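Jasholm Table Tennis Club
Minutes of the meeting held on 24/09/2018

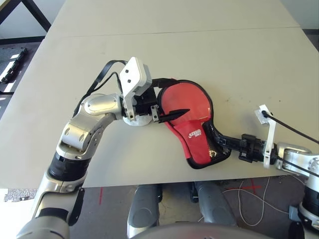
Uldis Pētersons took the chair and thanked everyone warmly for turning out on such a wet evening, and for the very good plum cake.

The April minutes were agreed, once the spelling of Rieger Hall had been put right.

Subs: after a long and friendly chat it was agreed to keep these at £20 for the season, with juniors paying £3 a night as before.

Floor: the Flomex quote for the small hall came to £2,000, and most of us felt that was rather a lot just now. Uldis will kindly ask Nosent for a price as well.

Away matches: 2 more drivers are needed, so please do have a word with Uldis if you can help.

The meeting closed at nine.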